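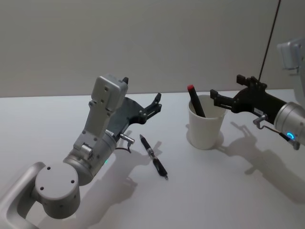
Plain light gray wall behind a white tabletop.

Colteck Interior Wall Paint: Frequently Asked Questions

These answers cover the standard matte and eggshell lines. For kitchens, bathrooms, and other rooms with steam, see the separate sheet for the Feltosex moisture-resistant line. The page was last revised in June by Rhonda Hawthorne, technical support.

Which surfaces can the paint be used on?

Drywall, cured plaster, fiber cement board, and previously painted walls in sound condition. It is not rated for floors, exterior walls, radiators, or bare metal. Wood trim can be coated with eggshell over a bonding primer, but the finish marks more easily than a trim enamel.

Do I need a primer?

New drywall and fresh plaster need one coat of primer. Walls with existing latex paint in good condition usually do not. Patches of joint compound should be spot-primed even when the rest of the wall is left unprimed. Unprimed patches absorb more binder and show up as dull areas, a fault known as flashing.

How do I prepare a glossy wall?

Wash with a mild detergent, rinse with clean water, and let the wall dry. Sand lightly until the shine is gone. Remove dust with a damp cloth. Walls that were last painted with oil-based enamel should also get a bonding primer. If you are not sure what is on the wall, rub a hidden spot with a cotton ball dipped in denatured alcohol. Latex paint softens and leaves color on the cotton; oil-based paint does not.

How many coats are required?

Two coats for most color changes. Allow three when going from a dark color to a light one, or when using the deep-tint base in any color. The second coat should go on at full thickness. Stretching the last of a can across a whole wall is the most common cause of patchy results reported to us.

How long should I wait between coats?

Three hours at around 70°F with normal humidity. Cool or damp rooms take longer. Press a fingertip against a low corner; if the surface feels tacky or cool, wait. Recoating too early can lift the first coat onto the roller.

What roller should I use?

A short-nap cover for matte on smooth drywall, and a medium nap on lightly textured walls. A standard 9-inch frame suits most rooms. Wash new covers before use to remove loose fibers. Foam covers are not recommended with either finish, as they tend to leave small bubbles.

Why can I see roller marks on a light gray wall?

Pale grays in low sheen hide most surface faults when lit from straight ahead. Light that falls along the wall from a window or ceiling fixture brings out lap marks, sanding scratches, and raised seams. Roll from ceiling to floor in one direction, keep a wet edge, and do not go back over an area that has started to set. Check the wall under the lighting that will be used in the room before putting tools away.

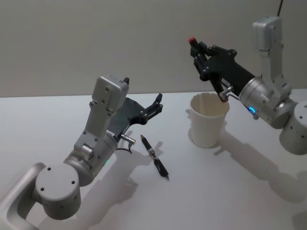

Why does the gray look blue or green at home?

Gray is made with small amounts of colored pigment, and the surroundings change how it reads. North-facing rooms and cool-white bulbs push it toward blue. Trees outside a window can add green. Brush a test patch onto white card, move it between walls, and look at it in the morning and again after dark.

Can I touch up a small mark later?

Yes in matte, with some care. Use paint from the original can, stir it fully, and apply a thin amount with the same type of roller used on the wall. Eggshell touch-ups are often visible at an angle. Repainting from corner to corner gives a better match.

When can I wash the wall?

After the paint has cured fully, which takes much longer than drying. The cure time for each base is printed on the can. Use a soft sponge and diluted dish soap. Abrasive pads polish matte paint and leave shiny spots that cannot be wiped off.

How should leftover paint be stored?

Clean the rim, press the lid down with a rubber mallet, and keep the can indoors above freezing. Write the room and color code on the lid. Discard paint that smells sour or stays lumpy after stirring.

Can you match a color from another brand?

Most can be matched from a dry sample the size of a large coin or bigger. Send samples to Zaid Hijazi at the Alexiou color lab. Matches made from a phone photo are not offered.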